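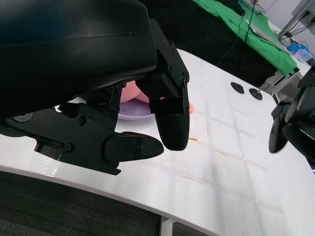

Need help getting a sticky film off play food, the soft squishy kind. Got a bin of it secondhand for my daughter's pretend kitchen and some of the pieces grab every bit of lint in the house. The pink one on the light purple plate is the worst, left a tacky ring on our other plate after one night. Dish soap did nothing. Table is white with a faint woven look and I don't want marks on that either. Anything safe for a 2 year old? Party is 25 January 2024 so kinda in a hurry.

Posted by pasotora

celtetberg19
Cornstarch. Wash in warm water first, dish soap is fine, air dry all the way, then roll it in cornstarch and brush off the extra. Towel drying just puts the lint back on, ask me how I know. If its still tacky after two rounds the plastic is breaking down and I'd toss it — not worth it with a kid who chews stuff. And don't leave soft pieces sitting on hard plastic plates overnight, some of them react with eachother. Store them in a paper bag or a cotton one. For the ring, baking soda paste, soft cloth, rinse. Same for the table but try a corner first.

brona_200
just buy new ones

Bautista
Rubbing alcohol took it off ours but also took the shine off, so test the bottom. Rinse really good after and keep it away from painted pieces. Never tried it on a table so can't help there. The cornstarch thing works too, you have to redo it every few weeks tho.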